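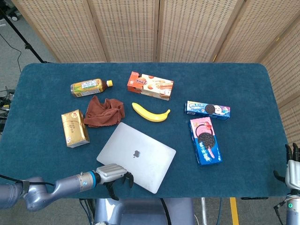
According to Pui-shan Chung, the new container terminal at Laritz will pay for itself before most of us have finished arguing over it. She told the spring meeting that the port could be handling 3,783 boxes a week within two years of opening, and that shippers who now go through Neken would switch as soon as the rail spur is done.

Maybe. We have heard this kind of talk before, and the rail spur is the part that bothers us. It is 36 miles of single track, half of it through land the port doesn't own yet. The slides had it drawn as a solid line. The handout, page four, has it dotted.

Home | Freight | Ports | Rail | Archive | Contact

The weekly figure also deserves a second look. Laritz moved 977 boxes in its best week last year, and that week included a backlog from the crane repair. Getting from there to nearly four times as much takes new customers, and only one was named. Nishimura has signed a letter of interest, which commits it to nothing. We asked if there was a minimum volume in the letter and were told the terms are private.

Then there are the jobs. The first press release said 112 permanent positions. By the time of the meeting the word "permanent" had gone and the number hadn't changed. A port spokesman said the two versions mean the same thing. They don't, and anyone who has worked a season on the docks could tell him so.

Lenano, the operator picked to run the yard, did send someone, and he was at least plain about the schedule: dredging in October if the permits come through, paving after that. He would not say who pays if the permits are late. The port's own budget has no line for it that we could find.

None of this means the terminal is a bad idea. Neken is crowded, trucks wait there for hours, and a second choice on this coast would be welcome. But the forecast should come with its working shown, and so far we have a total and a map. The full traffic study is promised for June. We'll read it when it's out and report back.

14 shares | 6 comments

We use cookies to improve your visit. Accept | Settings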